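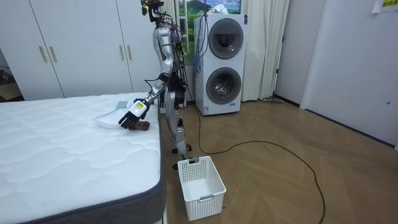 Comparing Two Hands for the Laundry Task

Posted Sun 27 October by the author

The present entry reports on the comparison of end effectors that was announced on this blog in April. The purpose of the work was to decide which hand should be fitted to the humanoid for the remainder of the laundry project. Two products were considered: the multi-fingered Trulunex hand and the simpler Plistetti. Both were run from the same Hájek controller, with the same arm settings and the same operator instructions.

The task was kept plain. The robot stands at the side of a bare mattress, reaches down to an item lying on the quilted top, lifts it, and places it in a perforated plastic basket on the floor. Quilting is a harder surface than a tabletop. Fingers that press too far sink into it, and the fabric then folds underneath them. Readers who have worked only with rigid benches may find their grip heights need to be revised.

Each hand was given 90 attempts, divided evenly between small folded cloths and flat, loose items. An attempt was recorded as a success when the item left the mattress in a single lift and was released inside the basket. Items that caught on the rim were recorded as failures, even where they later fell in. This rule was debated at some length, and I remain of the view that it is the correct one.

Findings on grip

The Trulunex hand performed better on flat items. Its fingers can be brought in at a low angle, and a thin edge can be gathered before the lift begins. It was slower, however, and its finger cables required attention more often than the manual suggests. On 14 occasions the run was paused to reset a finger that had stopped short of its commanded position.

The Plistetti was quicker to close and gave little trouble of any kind. With folded cloth it was the stronger of the two. With flat items it tended to push the fabric along the quilting before closing, and the operator was obliged to approach a second time.

Findings on the controller

The Hájek unit accepted both hands without a change of firmware. The tool offset must be entered again whenever a hand is exchanged, and the screen does not give a warning if this step is missed. We lost most of a morning in that way. A printed checklist has been adopted, and I would recommend the same to any group that changes hands on a regular basis.

Cable routing deserves more care than we first gave it. The main cable runs behind the robot and across the floor in a wide curve, which leaves enough slack for the body to turn. The wires at the head and back are another matter - they limit how far the torso can lean before something is pulled tight.

Findings on cameras

The head sensors were supplemented by a Cillach depth camera at a fixed position. White items on white quilting gave poor depth edges from either source. Light blue cloth was located far more reliably, and the results for the two colors have accordingly been kept apart in the record.

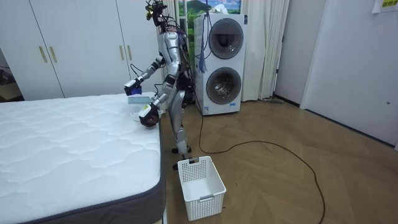
Hájek support, in answer to our written inquiry, stated that the missing offset warning is a known omission and that a later release will address it. No date was given. The checklist will therefore remain in use.

For the next stage the Trulunex hand will be retained, with a finger check every 8 attempts. The Plistetti will be held ready for folded items, and a further comparison will be made once the depth settings have been revised.

Comments

tomato_servo
Did you try lowering the closing speed on the Plistetti? Ours stopped pushing fabric once we did that.

Author
The speed was lowered once, with a modest gain. It will be tested properly in the next stage.

gridlock
Agree with you on the rim rule. In the basket or it doesn't count.

Contact | Copyright, all rights reserved | Back to top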